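Industries musicales, séance 4 : la scène, le direct et ceux qui les négocient
Notes de cours, version du 1er octobre 2022

Bon, je reprends là où on s'était quittés, c'est-à-dire au milieu du contrat de Duda. Rappel pour les absents : Duda, c'est le duo que j'ai suivi pendant sa tournée des petites salles, et leur manager, Higinio Cuautle, m'a laissé lire les avenants (merci à lui, tous les managers ne le font pas !).

Premier point, le cachet. Au club Okgate, jauge de 300 places, on leur propose un partage de recettes : 60 % pour l'artiste, 40 % pour la salle, après déduction des frais. Tout se joue dans ces trois derniers mots. Quels frais ? La sono, l'affichage, le gardiennage, parfois même le catering. Je vous demande donc de toujours lire l'annexe avant le contrat, dans cet ordre-là, même si c'est pénible.

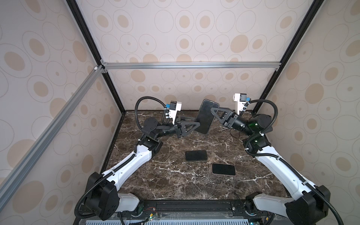

Papier peint à anneaux ovales et plateau brun foncé à motif marbré.

Deuxième point, la captation. Quand le festival Prarneo filme un concert, il achète au minimum trois choses différentes : le droit d'enregistrer, le droit de diffuser en direct, le droit de garder les images en ligne ensuite. Les étudiants confondent toujours les deux derniers (moi aussi, à votre âge). Evaristo Olvera, qui programme Prarneo, fixe une durée de mise en ligne et la renégocie en décembre, une fois l'édition bouclée. C'est malin, et c'est un peu stressant pour les artistes.

Vocabulaire à connaître : minimum garanti, exclusivité territoriale, clause de retrait. Pour la clause de retrait, relisez le cas Plorkitby, le label qui a fait enlever un titre entier d'une retransmission parce que l'invité n'avait rien signé. Un featuring, ça se contractualise aussi pour la scène !
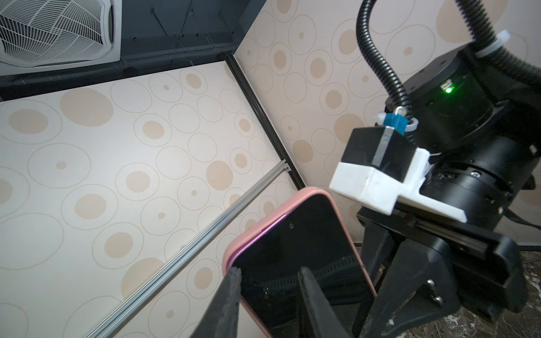 Qui doit donner son accord quand un invité chante un seul morceau pendant un concert filmé ?
L'invité lui-même, par écrit, et son label s'il est lié par une exclusivité.

Pour la prochaine fois : apportez le contrat type annoté, et on attaque les droits voisins.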